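### 4.2 Open pouches and the small things left beside them

Of all the containers that came up in the Sarnlow home survey, the soft zippered pouch was the one we had thought least about beforehand, and it ended up taking more of our attention than we had planned. We had expected trays, jars and drawer dividers to carry most of the story of how people put their desks in order at the end of the day. They do carry a good part of it, as Section 4.1 describes, but the 73 households who kept a tidying diary for us in August wrote about pouches again and again, often with real affection, and usually in connection with the same few belongings: erasers, sharpeners, short pencils, a spare key, a coin or two.

What interested us most was the stage between "out on the table" and "put away." A pouch opened along the top is a very forgiving thing to tidy into. It has a wide mouth, it doesn't tip over in the way a jar does, and it can be filled with one hand while the other is still holding a cup of coffee. Figure 1 gives an idea of this intermediate arrangement, with an eraser on the table in front of a cream canvas pouch whose zipper is open along most of its length.

**Figure 1.** Zippered canvas pouch, open, with a small rectangular eraser in front of it on a black tabletop.

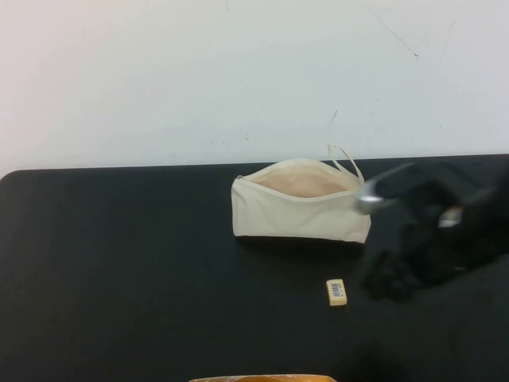 Across the full set of 1,798 diary entries, 241 mention a pouch by name, and in these entries the language is noticeably looser than it is for rigid containers. People "drop" or "sweep" things into a pouch, whereas they "place" or "stand" them in a tray. We were careful not to make too much of word choice, but the pattern held up when we set the diaries from Handine beside those from Sarnlow, and it agrees with what Sandhu households told us in the earlier pilot, where the pouch was described several times as the place for anything that didn't have a place yet.

There is a cost to this looseness, of course. A soft container doesn't show what is in it once it has been closed, and a good number of diarists admitted to buying a second eraser while the first was sitting in the bottom of a bag. A few got around the problem by leaving the zipper open all week - which they themselves tended to describe as not really having finished. We coded these entries as "open storage" and kept them apart from "unfinished" ones, a distinction that took us 3 rounds of reading to settle on and that we still consider a little rough at the edges.

Color also deserves a word. Pale fabric on a dark surface is easy to pick out, even at a glance and at an awkward angle, and diarists with dark desks were fond of saying so. Small things in black or gray were the ones most often reported as overlooked on the same desks. Figure 2 shows this contrast of tone, with a pale article that has a beige inner panel lying on the dark tabletop.

**Figure 2.** Pale article with beige inner panel against a dark tabletop, seen at a steep tilt.

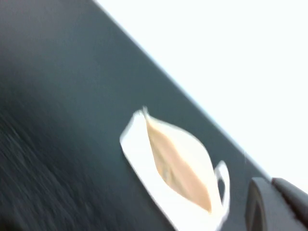 ### 4.3 Rigid trays and the Wanico diaries

The Wanico households, by contrast, had very little to say about soft containers. Most of them kept a shallow tray near the back of the desk and cleared it only when it overflowed, so their entries are shorter, and we have grouped them by week.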